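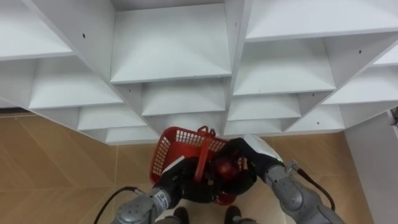 Last updated: June

Cube shelves are brilliant right up until you put anything in them. I've owned mine through two rentals and one very hot move up the coast, and for most of that time they were where bank statements, phone chargers and odd socks went to live together. So I'm going to run you through how I finally set mine up as a household filing and craft wall, all the steps, including the bit where I did it in the wrong order and had to start over.

You'll need a free afternoon, a tape measure, painter's tape, a pencil, a drill if you're anchoring (please anchor), and somewhere to dump the lot while you're working. I used the bed, which meant I had to finish before I could go to sleep. Highly recommended if you're a procrastinator like me!

Step 1. Empty everything, even the good cubes

I know. You've got one cube that works beautifully and you don't want to touch it. Touch it. My good cube was the sewing one and when I pulled it apart I found three unpicked zips, a packet of bias binding I'd since bought twice more, and the warranty for a kettle I gave to my brother.

Pile things by what you do with them. If you pile by what they are, you end up with "paper" as a category and then you've got tax, wrapping paper and kids' drawings in one heap and you're back where you began. My piles were sewing, posting parcels, bills and boring paper, batteries and bulbs, and board games. Yours will be different.

Step 2. Wipe it down and tighten it up

Warm water, a drop of dish soap, a cloth you've wrung out properly. Don't let water sit in the joins, and don't go at it with the scratchy side of the sponge, I've got a dull patch on one divider to show for that. Dry as you go with an old tea towel.

While it's empty, give the whole unit a gentle wobble. If it leans like a tired horse, go round with the Allen key and nip up every bolt a quarter turn. Firm, then stop. I over-tightened one years ago and heard a crunch I still think about.

Step 3. Anchor it to the wall

Do this now, while there's nothing in it. If you have kids, a climbing cat or a fondness for putting heavy things up high, it isn't optional. Find your studs, use the brackets that came with the unit, or buy a set from the hardware shop and match the screws to your wall. Plasterboard, brick and old lath all want different fixings, so take a photo of your wall in and ask. If you're renting, email the agent first. Mine said yes within a day, provided I filled the holes when I left, and I've got that email saved (in the boring paper cube, naturally).

Step 4. Measure the inside

This is where I came unstuck the first time. I went and bought eight fabric boxes going by the outside of the shelf, brought them home on the bus, and not one of them went in. Measure inside each opening: width, height, depth. Measure at the front and again at the back. Then knock a centimetre off the width so your knuckles have room.

Write it on a bit of tape and stick it inside your wallet or phone case. You will be standing in a shop squinting at a basket one day and you'll thank me.

Step 5. Decide what goes where before you buy a single box

Get your painter's tape and write the name of each pile on a strip. Stick the strips on the shelf edges and just live with it for a couple of days. Move them when they annoy you. I moved the parcels one three times before I worked out it had to be nearest the door.

My rules, such as they are:

- Waist to eye height is for anything you grab every week.
- Heavy things at the bottom. Board games, the sewing machine, the overlocker if you're fancy.
- Top row for the once-a-year stuff, Christmas ribbons and so on.
- Leave one cube with nothing assigned to it. It'll fill up by itself, and when it does you empty it. Mine gets done on the first of the month.

Step 6. Boxes, baskets or bare

I'm a mixed household on this. Small fiddly things go in lidless boxes, tall things stand bare. If you can't see into a box, you'll forget what's in it, so I keep closed boxes for stuff I wouldn't mind forgetting.

I've tried a few. The Zukness ones are stiff and hold their shape but the handle stitching went on two of mine. Dalisay makes a woven one that looks lovely and sheds bits all over the carpet for the first few weeks. My favourites are the plain Flutov boxes, $16 each, which aren't exciting and have outlasted everything. Shoeboxes cut down and covered in leftover wallpaper are also completely fine! I've got four of those and visitors always ask where I bought them.

For the paperwork, skip boxes and use magazine files. Label the spine side and turn the open side to the wall of the cube.

Step 7. Label like someone else lives there

Even if no one does. I used to write things like "misc craft 2", which told me nothing. Now I write what I'd shout across the house. "Sticky tape." "Spare keys." "Stuff for the post." Rhona Buchanan, who took the sewing class I did at the community centre, used to say a label should work on a stranger at night with a blown fuse, and I reckon she had it right.

I print mine on card and hole-punch them onto the handles with string. A label maker is grand if you've got one. Masking tape and a marker is also grand.

Step 8. Load it from the bottom up

Heaviest first, lowest row, then work your way up. Keep the front edge of each shelf clear by a couple of fingers, so there's nowhere for a stray receipt to perch. Go easy on book weight too. Check the leaflet for your unit's load limit per shelf and believe it. My cookbooks bowed one shelf over a single summer and it's never gone flat again, so that board's been flipped and now holds wool.

What it cost me

I spent $50 in total, counting brackets and a fresh roll of painter's tape, and I already had the unit. You could do it for nearly nothing if you've got shoeboxes and patience.

Keeping it that way

Five minutes after dinner when I remember. I put back whatever's wandered and chuck the junk mail. Every so often I pull one cube out completely, just the one, and have a sort through it with a cuppa. The batteries cube always needs it more than you'd think. Dead ones go in a jam jar and then off to the collection bin at the supermarket.

Next I'm tackling the linen cupboard, which has a fitted sheet situation I'm not ready to discuss.

34 comments | 1707 shares

Contact | Copyright | Back to top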